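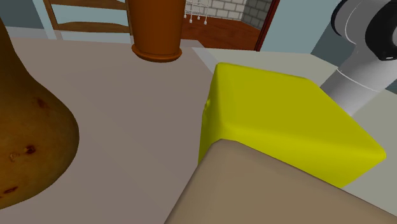

*A potato and an orange cup on a table top.*

**Ticket 2678 — Needle exchange return records not reaching the regional register**

**Service:** Bevan Harm Reduction Service, pharmacy returns
**Raised by:** Salma Abdel Rahman
**Assigned to:** Gregor Leckie
**Opened:** 12/19/18
**Priority:** High

**Problem reported**

Pharmacies taking part in the exchange scheme enter each returned sharps container in Grovum. The entries should pass overnight to the regional register. Staff at the Atance Road pharmacy report that their returns have shown as "held" for three nights. A total of 569 entries are affected. Packs given out are recorded correctly — only returns are held.

**Checks carried out**

1. The overnight transfer was confirmed to have started and finished on each of the three nights.
2. One held entry was released by hand. It returned to "held" the following morning.
3. Entries from two other pharmacies were compared with those from Atance Road. The other sites send a four-figure site code. Atance Road sends a code with a space after the last figure.
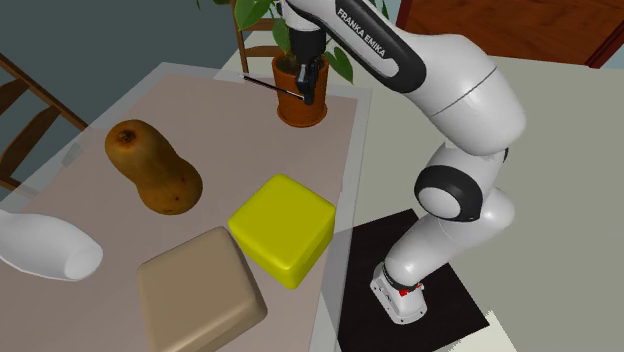 The space was traced to the site details form, which was amended when the pharmacy changed its opening hours. I-hsuan Chiang removed it and saved the form again. A test batch of 50 entries was then sent and was accepted in full by the register.

**Further note from Siu-ming Tu**

The remaining entries were sent in one batch. Some 70 were refused as duplicates, having already been keyed into the register by pharmacy staff during the fault. These have been marked "entered by hand" in Grovum and must not be sent again. Pharmacies are reminded to report held records to this desk before keying them elsewhere.

**Outstanding**

- Nicanor Orozco to ask the supplier, Estetti, whether the form can reject spaces in the site code.
- Monthly returns figures for Atance Road to be run again once the duplicates have been checked.

**Status:** Open, awaiting reply from supplier. Priority lowered to Medium.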